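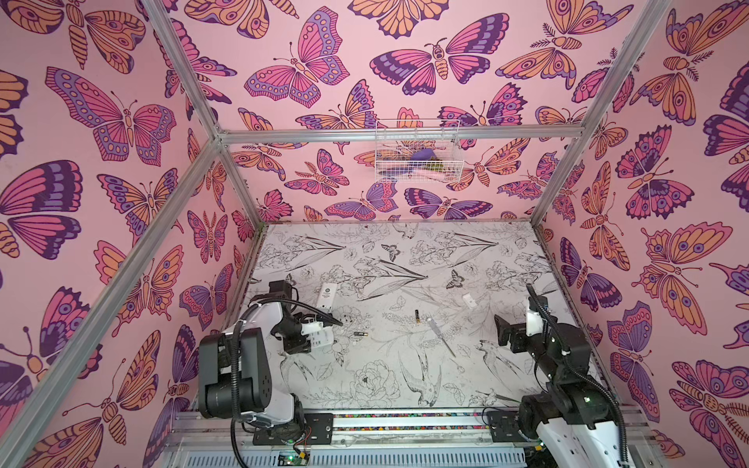

4. Good practice for small-parts sessions

Battery swaps and other fiddly jobs are a lovely way to get to know a two-arm cell, and we hope you'll enjoy them as much as we do at Baltgate. They do ask for a bit more patience than picking up blocks, though, so please read this section all the way through before your first session, even if you've run the arms before (a cup of coffee helps!).

4.1 Before you power the arms

1. Switch off the arm supply and wait 15 seconds before reaching into the cell.
2. Check that each arm is firmly fastened to the rail and that its cable has enough slack to follow the arm through a full reach.
3. Set out the device, its battery cover, 2 AA cells and, if your task calls for one, a single screwdriver. Anything else can go in the wall basket or back in the drawer.
4. Look each battery over. Dented, leaking or torn cells go straight to your battery recycling box, please, and never back into the task.
5. Lay the screwdriver down with its tip pointing away from the operator's side.

Note: Patterned walls and floor coverings are perfectly fine, and plenty of our customers swap them often. Just write the name of the pattern in the session log, so that whoever looks at the recordings later knows which ones belong together.

4.2 During the session

6. Say "arms live" out loud and wait for an answer from everyone standing near the cell.
7. Bring the arms in one at a time, at the slow setting, and stop each one above the floor before you start the task.
8. If a battery rolls out of reach, pause both arms and cut the supply before you go after it. We know how tempting it is to just nip in and grab it!

CAUTION: Never let a gripper close on both ends of a battery at once. Bare metal fingertips can short the cell and make it very hot.

CAUTION: Keep fingers, sleeves and lanyards clear of the rail whenever the supply is on.

4.3 Finishing up

9. Park both arms, switch off the supply, and count the batteries back into their tray.
10. Sign the log and note any dropped parts.

Section last revised 26 Feb 2023.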